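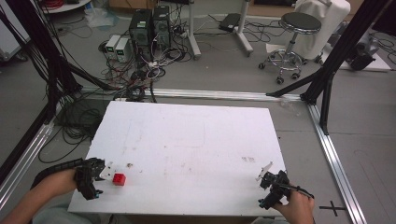

Two hand-held grippers over the white board, red cube at left.

Cotano cube set, README

Cotano is a set of short two-handed demonstrations for training a manipulation policy. There are 285 episodes, nearly 3,380 seconds in total, recorded by Maarten Timmermans and Mansa Dogbe.

Each episode folder holds one video per camera and a labels file. Colour is not corrected — white balance drifts between sessions. 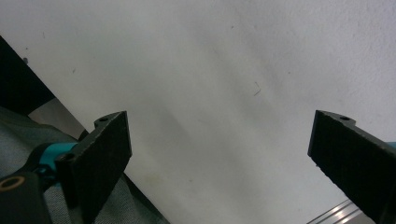 Grip width is stored in millimetres, one value per video frame. 13 episodes have no width for the left side and are listed in missing.txt. Leave them out if your model needs both.

Last updated Apr 11, 2020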